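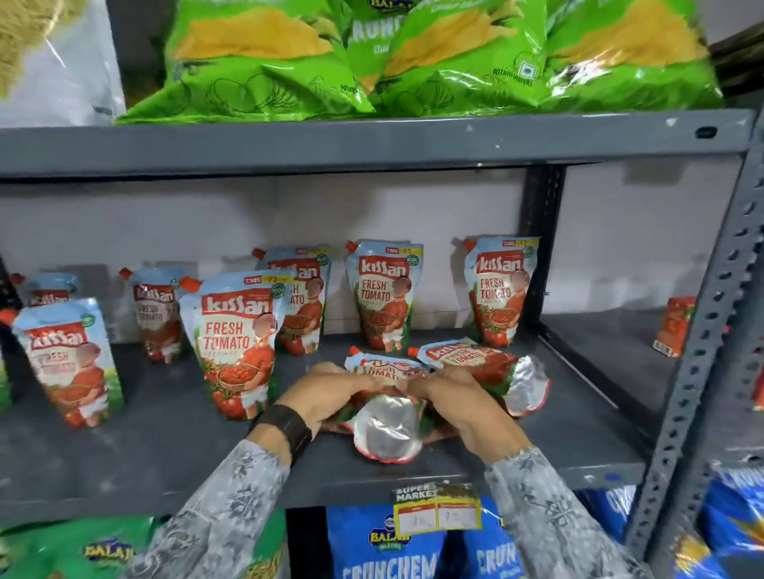
Middle shelf, ketchup pouches, two-handed handling.

Ticket: Pouch tasks rejected under Rule 9 of the shelf work standard
Product: Cledard episode checker
Site: Awan
Submitted by: Pellarby, shelf operations
Assigned to: Arkelard support, standards desk
Priority: Medium
Status: Resolved, documentation change pending

Description of issue
The March batch of shelf-stocking demonstrations contained 200 episodes. The checker rejected 54 of them with the message "Item not upright during placement, Rule 9." All of the rejected episodes involve soft pouches with a spout. Cartons and chip bags in the same batch passed.

Rule 9 states that an item must be set down on its base, with the front label facing the aisle, before the hands leave the shelf. Pellarby asks whether the rule forbids laying a pouch on its side at any point in the task. If it does, the rule cannot be followed for filled pouches, which often need the bottom fold opened before they will stand.

Expected behavior
An episode passes if the item meets the rule when the hands leave it.

Observed behavior
An episode fails if the item is tilted past the limit at any time after it first touches the shelf.

Support entry 1
The report has been reproduced with the default settings. The checker begins its upright test at first contact with the shelf. That setting was chosen for rigid goods such as cans and boxes, where a tilt after contact usually means the item has been dropped or knocked over. Please confirm the item class assigned to the pouches in the task sheet.

Customer reply
The pouches are entered as "carton, small." The task sheet offers no class for soft packs. The operators were instructed to use both hands, to shape the base on the shelf if needed, and to leave price labels uncovered. Pellarby does not wish to change these instructions.

Support entry 2
The operator instructions are consistent with the standard and should stay in force. Rule 7 permits an item to be laid down and regripped inside the shelf bay, provided that it stays behind the front lip and that neighboring items are not pushed over. Rule 9 applies to the final placement only. The checker was applying Rule 9 to a period of the task that Rule 7 covers.
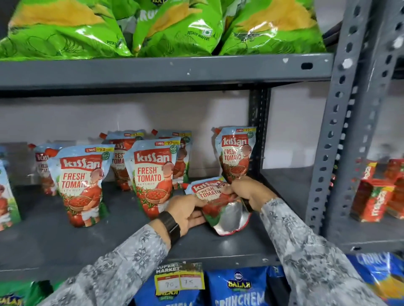
A class named "soft pack, standing" has been added to the test build. For items in this class, the upright test starts when both hands have released the item. The limits on front lip distance and on contact with neighboring items are unchanged. Sites must not correct the problem by widening the tilt limit for cartons, as this would also pass episodes in which a carton has fallen.

Support entry 3
The rejected episodes were run again on the test build after the item class was corrected. The Rule 9 message no longer appears for intermediate positions. Any episode that ends with a pouch on its side will still be rejected, as the standard requires.

Required actions, Pellarby
Change the item class in the task sheet before the next batch is submitted. Do not edit the class in files that have already been submitted; return them through the correction queue so that the original entry is kept. Brief operators that a pouch may be laid down during handling but must be standing and facing forward at release.

Required actions, Arkelard
Publish the new class in the next Cledard release. Reword Rule 9 to read "at release" in place of "during placement." Add a cross-reference to Rule 7.

Customer reply
The proposed wording is accepted. Please confirm whether the same class may be used for refill packs without a spout.

Support entry 4
Confirmed. The class depends on whether the pack is soft and is meant to stand on its own base. The type of closure is not considered. The ticket will remain linked to the documentation change until the revised rule is published.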